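Home | Sermons | Diary | Visitors | Contact

Dec 30, 2021

The board of Lutthorpe Chapel met this evening and approved the readings for the new year. Mr. Gualtiero Fontana will continue the series on Ruth, begun in September, and has asked for 11 evenings. The reading group finished Jonah – 26 members attended the last session.

Mr. Cosimo Vitale reported that the hymnal fund stands at $3978. The board agreed to order 216 copies and to retire the old books after Easter.
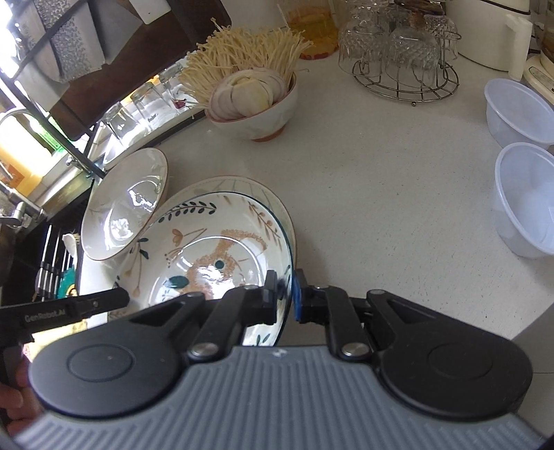
Discussion then turned to the sermon on hospitality, which drew more letters than any other this year. Mr. Fontana had spoken on Abraham under the trees at Mamre, and several members asked that the text be printed. A large patterned dish on a kitchen counter is as fair a sign of welcome as any we have in our own homes. The text will be ready by the next meeting.

Filed under: Minister's Diary, Worship
2 comments | 5 shares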